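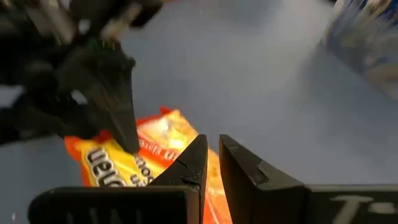 Re: [arm-club] Two-arm bag task, wrist view

Jirayu Srithong wrote:
> I went through the bag episodes after the session. In a lot of them the
> second arm starts closing before the first one has the bag pinned, so
> the edge just slides along the table. Is this a timing problem in the
> script or do we need different fingertips? Milagros thinks fingertips.
> Also, which way up should the bag be at the start?

Timing, I think. The order we want is: arm A puts one fingertip down on the bag and holds, arm B comes in open with a finger either side of the edge, then B closes. At the moment B waits on a fixed delay and takes no notice of where A has got to. I have changed it in the Jerkine branch so that B waits for A to report contact. Threshold is still a guess. Please try 2 and then 3 and write down which one you used.

On fingertips: the blocky finger is scuffed and has a nick in the top edge. I would not reprint it until the timing is sorted, otherwise we change both at once and learn nothing. Shengli has the file if it comes to that.

Orientation: leave it mixed. Upside down to the wrist camera is fine. What matters is that the bag lies flat and that the edge B is going for is in view before it closes. The plastic gives a white highlight under the lights, so if the edge detector picks that up, log it and carry on.

The Clerolcombe entry form wants the task description by the end of June. Divina, can you send me your draft?

Jonalyn

--
Wamer student robotics list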